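Stories > Short Fiction > Household

The Container

My aunt left me her apartment, 86 teaspoons, and one white plastic container with a divider down the middle. The teaspoons I gave to Levente Sárózi downstairs, no questions asked on either side. The apartment I moved into in May. The container took longer.

You have to understand that Aunt Aino (Aino Ikonen, to the mailman and to everybody she was mad at) did not believe in a bathroom where things rolled around. Everything stood up. Everything had a side. The left side was hers and the right side was for guests, and if you stayed over and put your toothbrush on the left you heard about it at breakfast, and then again on the phone a week later, and then in your birthday card.

So when I finally unpacked it I set it on the pale wood table, near the middle, a little toward the back, and just kind of walked circles around it for a while. I'd put something pink in the right-hand side without even thinking. Guest side! In my own home!

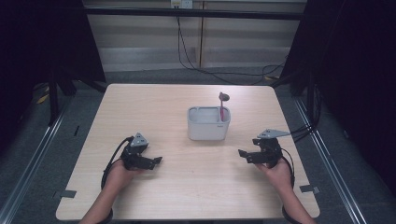
The container on the table, right-hand side taken.

Ieva Bite called while I was in the middle of this. Ieva has known me since we both worked the counter at Gritus, selling shower curtains to people who wanted to talk about their divorces, and she can hear it in my voice when I'm being strange about an object.

"Just move it to the left," she said.

"The left is hers."

"She's dead, honey."

"I know she's dead. I'm telling you whose side it is."

Ieva was quiet, and I could hear her chewing. Then she asked whether I'd been eating real dinners, and I said yes, and she said crackers didn't count, and I said in that case no.

After we hung up I did what my aunt would have done — I cleared the table and started over. She used to say you can't decide where a thing goes while you're looking at the thing. She had me do it with the silverware drawer when I was 11. Everything out, out of sight, and then you look at the bare wood until you feel calm or until you get hungry. I got hungry. She said that was fine too and made us eggs.

I looked at that table a good long time. It's nice wood, blond and wavy, with the grain going along like somebody combed it and then got distracted. There was one little dark speck near the middle and I let it be. I thought about her hands. I thought about how she held the phone with both of them, like it might get away. I thought about the card she sent me dated 1/1/19, which said Happy New Year on the front and, on the inside, Your toothbrush is still here.

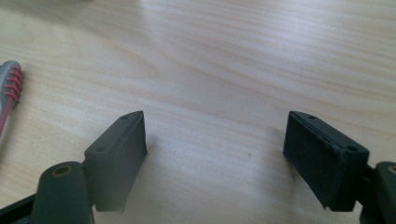 The Right Side

That toothbrush! I'd forgotten all about it until I opened the last box, the one marked Todudwood from some furniture delivery long before my time. It was down at the bottom, wrapped in a paper napkin. Pink-red handle, white bristles. She'd kept it for me through two bathroom remodels and a flood, and I had visited, what, twice?

I sat on the floor with it. Then I got up, because the floor in that room is hard on a person, and I carried it over to the container. I held it up there over the right side, bristles up, the way she liked. I must have said something out loud too, because Levente knocked on his ceiling.

I didn't take the left. I still haven't. Ieva came to stay in the fall and looked at the one side empty and the other side crammed full, and she opened her mouth, and then she went and put her toothbrush in a coffee mug.

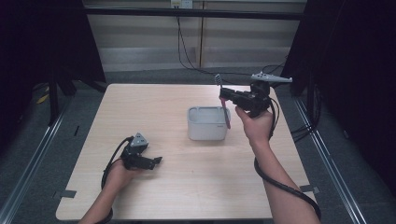 Did the narrator ever use the left side?
Ask me again next year. I've got a comb that keeps ending up near it.

14 comments | 5 shares

More in Short Fiction
Kistell, Before the Rain
What Valdis Laur Said to the Goat
The Fleury Sisters Rent a Boat
200 Jars
Urmas Liepiņa Buys a Hat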